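The Man Who Keeps the Second Features Running

Cletus Gallagher starts talking about movies before I've got my coat off. He has the coffee on, he has a stack of handwritten program notes on the kitchen table, and he wants to know whether I've ever seen a double feature. A proper one, he says, with a cartoon and an intermission and a second picture you didn't pick.

I have to admit I haven't. He looks delighted.

"Oh, then you're exactly who I'm after," he says. "I could talk to the people who remember them all day long, but they're already coming. It's you I want in the seats."

Gallagher runs the Cardoso, a single-screen theater with a balcony, a slightly crooked marquee and, since he took over the lease, a double bill every night it's open. Two movies, one ticket, and a break in the middle long enough to get a sandwich. The first is usually something people have heard of. The second almost never is, and it's the second one he lies awake over.

"Anybody can book the first one," he says. "You put a famous musical up there, people come. The fun is, what do you show them at nine-thirty, when they're full of popcorn and in a good mood and they'll give anything ten minutes? You can get away with so much at nine-thirty!"

He grew up four blocks from the theater, in an apartment over a shoe repair shop, and his aunt worked the ticket window. That meant free admission and no supervision. He saw westerns, submarine pictures, a great many movies with nuns in them, and a jungle adventure he has been trying to identify for most of his adult life (there's a rope bridge and a man with a parrot, and if you know it he would love to hear from you). He rarely knew what was playing before he sat down.

"I think that's what I miss most," he says. "I don't mean the prices, or the ushers. I mean sitting down and not knowing. These days I've read three reviews and seen the trailer twice, and I know who dies. I'm as bad as anyone. I look everything up."

After college he drove a delivery route, taught shop class, and projected movies on weekends at a drive-in called the Reker, which closed and is now a field. The Reker was where he learned to thread film, and also where he learned that people will sit through rain for a good comedy. He still has the last program from the place, framed, in the hallway between the kitchen and the bathroom. He took me to see it before the coffee was poured. 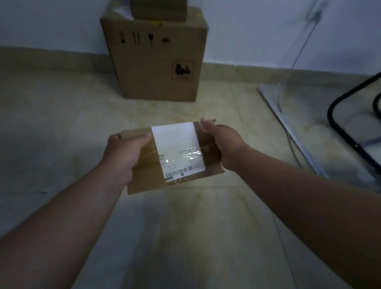
How does he choose what goes with what?

Mostly by mood, and by running time. "I want the second movie to feel like a cousin of the first," he says. "Same kind of weather in it, maybe. If the first one's long, the second one has to be short, or I lose the people with babysitters. After that I just go on whether I'd be excited to sit there myself."

He gives me a few pairings from last season. A big, glossy heist picture went with a tiny black-and-white one about two brothers who rob their own father's hardware store. A family drama set on a farm was followed by a documentary about champion sheep. He once put two ghost stories together and decided afterward it was a mistake, as the first one was so good that everybody spent the second comparing.

"You don't follow steak with steak," he says. "I learned that one the hard way. I had people coming up to me in the lobby explaining it to me. Very kindly! They were very kind about it."

The Cardoso has 1008 seats if you count the balcony, which Gallagher always does. It was built for a bigger crowd than it gets, and most nights the balcony stays roped off. He doesn't seem troubled by this. On the night I went along, a rainy one in January, the downstairs was comfortably scattered with people who'd clearly come before and had favorite rows. A pair of college students had brought a blanket. A man in the back had brought his own cushion and, by the look of it, his own soup.

The first feature was a courtroom comedy I'd seen on television as a kid. It was a treat to hear a room laugh at it. There's a long pause before the verdict that I'd never noticed at home, and it turns out to have been put there for an audience, to give everyone time to settle down again.

"That's it, that's the whole thing," Gallagher said when I mentioned it at intermission. He was behind the concession counter by then, cutting pie. "They timed those pictures with real crowds. They'd preview them and sit there with a notebook. You watch it alone on your couch and there's this funny little hole where the laugh goes."

The second feature was called Tromel, and I'd never heard of it. I'd be surprised if many people in the room had. It's about a ferry captain who decides, in the last week before a bridge opens and puts him out of work, to take his boat somewhere new. Very little happens. There's a wonderful dog. I'd have turned it off at home inside of 20 minutes, and I'd have been wrong, and I've thought about the closing shot most days since.

Gallagher has a soft spot for movies like that one, made for grown people and then more or less mislaid. He thinks there are hundreds of them. Some had the bad luck to open the same week as something huge. Some had a distributor that folded. One of his favorites, a love story called Ruvari about two people who repair church organs, played up to 60 screens in its whole first run, by his account, and then vanished from sight until he tracked down someone who could license it to him.

"I wrote letters for a year and a half," he says. "Everybody I wrote to was sure somebody else had the rights. I got so I enjoyed the letters! I had a very nice correspondence going with a lawyer's office. They'd ask how the theater was doing."

When he finally showed it, he put it second, behind a crowd-pleaser, as he does with everything he loves. Wasn't he tempted to give it the top spot, after all that?

"No, no. At seven o'clock people are still thinking about parking. They've had a day. By the second picture they belong to you."

I ask him about the streaming services, expecting some grumbling, and don't get any. He subscribes to a couple of them. He likes that his sister, who lives a long way from any theater, can watch something Danish on a weeknight if she feels like it. What he'd change is the menu. All that scrolling, he says, wears a person out before the movie has even started, and by the time you've settled on something you resent it a little.

"I come home at night and scroll past 40 movies and go to bed," he says. "And I run a movie theater!"

So at the Cardoso the second feature isn't listed. The marquee gives the title of the first and then, under it, "and another." He used to print both, and he says that when he stopped, the number of people leaving at intermission went down. His theory is that a title gives you an excuse. People see a word they can't pronounce, or an actor they've gone off, and they remember they have an early morning. With no title to go on, they get their pie and wander back in to find out.

There are complaints. One regular would like fewer subtitles, another would like more. Parents sometimes call ahead to ask what the mystery picture is, and he'll always tell a parent. Anyone else gets a hint, and he admits his hints are terrible. For Tromel he'd been telling callers, "It's got water in it."

Before I leave he shows me the notebook where he's been keeping his pairings. It's an old ledger with green columns, and he numbers every movie he's ever shown to a paying audience, going back to the drive-in. The courtroom comedy and the ferry picture are the last two entries, which brings him to 2095. He'd had no plans to celebrate 2000, and then his daughter baked a cake in the shape of a film can, and they ate it in the lobby with whoever was there.

He's already working on spring. There's a baseball movie he wants to open with, a sweet one, everyone likes it, and he's got three candidates for what comes after. He reads me the descriptions from his notes, one at a time, watching my face. One is about a beekeeper. One is a murder on a train, but a slow train. The last is a comedy about a piano contest, with no stars in it and a running time of 71 minutes.

I tell him I'd stay for the slow train.

"Would you?" he says, and he picks up a pencil and makes a mark beside it. "See, I was leaning piano."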